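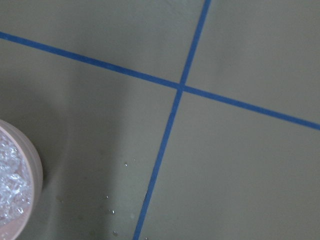
Rule nine said that if there was liquid on the work surface, the cell stopped. It didn't say how much liquid.

Fulgencio Barrios had the binder open on his knee. Bohumila Halás stood on the other side of the guard rail with the pendant in her hand and her thumb off the enable switch.

"It's a few drops," she said.

"It's liquid."

"They're on our side of the tape. Nothing crosses into that part except the wrist, and the wrist is sealed."

He turned a page. The binder had come from the old plant at Palacios and still had that name on the spine. Someone at Sovidau had gone through it with a pen and crossed out "operator" everywhere and written "attendant," then given up near the end.

"Where did it come from?" he asked.

"The bowl, I guess. Or me. I washed my hands at break."

"You guess."

"I guess, yes."

He wrote that down. Under *Source* he put *not known*. Bohumila watched him do it and shifted her weight. The run was due at Jorkusstead by Sunday, and over 80 trays were still waiting on the rack behind her.

"At Breronis we'd have wiped it up and kept going," she said.

"With the arm live?"

She didn't answer that right away. She looked at the blue tape, where the two strips crossed. She had laid them herself in December, down on her knees on the bench because she couldn't reach the middle any other way, and they hadn't come out square. Fulgencio had told her the rule asked for marked zones and didn't mention square.

"Sometimes with the arm live," she said.

"Did anybody get hurt?"

"A guy named Teo got his sleeve caught. He was fine. They bought him a shirt."

Fulgencio closed the binder. He had been the one to sign off on rule nine, and he remembered the afternoon. They had argued about whether to put in an amount, a spoonful or a puddle the size of a hand, and then it was five o'clock and they left it as one word. He had been tired. He had thought it would never come up.

"Lock it out," he said.

She put the pendant on its hook, turned the key, and hung her tag on the switch. He hung his next to it. Two tags, two people, which was rule 2. Then she opened the gate and took a dry cloth from the box.

"Do you want me to move the bowl?"

"Leave it. Go around it."

She wiped from the bowl toward the tape and folded the cloth over and wiped again. He bent down and looked across the surface from the side, with his cheek almost on the bench.

"There's one by the edge," he said.

She got it. He wrote the time in the log, 2:40, and left the space for comments open. Then he took his tag off the switch and waited for her to take hers.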